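Prulier Workshop Floor Sweeper
Set-up and Use Guide, Revised August 2023

Section 5. Sweeping the floor

5.1 Before you start

Read this section completely before the first use. The sweeper is made for dry indoor floors such as concrete, stone and hard tile. Do not use it on carpet.

1. Check that the dust box is pushed in until it clicks.
2. Set the height wheel on the left side to position 2 for a smooth floor. For a rough floor, choose one position higher.
3. Open the handle and close both locks.
4. Walk once over the area and pick up large or soft waste by hand. Plastic film, string and packing tape can wind around the main brush. 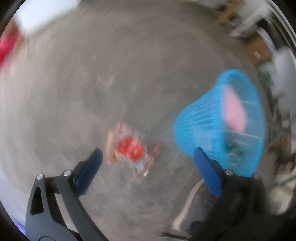

Snack wrapper on a concrete floor. Remove such waste before sweeping.

5.2 Sweeping

1. Start at the wall which is farthest from the door.
2. Push the sweeper forward at normal walking speed. Do not pull it backward for more than a short step.
3. Let each new lane cover the old one by 5 cm.
4. Empty the dust box after roughly 15 minutes of work, or earlier if dust is coming out at the back.

Note: The side brush turns only when the sweeper moves forward. It is normal that it stands still when you turn at a corner.

CAUTION: Never sweep hot ash, cigarette ends, metal splinters or any liquid. The dust box and filter can be damaged.

5.3 If the brush is blocked

1. Stop immediately and lay the sweeper on its side.
2. Put on work gloves.
3. Turn the brush slowly by hand against the arrow and pull out the material. Cut string with small scissors along the groove, not across the bristles.
4. Turn the brush one full time to test that it is free.

If the brush still does not turn, take off the end cap as described in Section 7. Use only Lirau replacement brushes, because the shaft of other brushes has a different length.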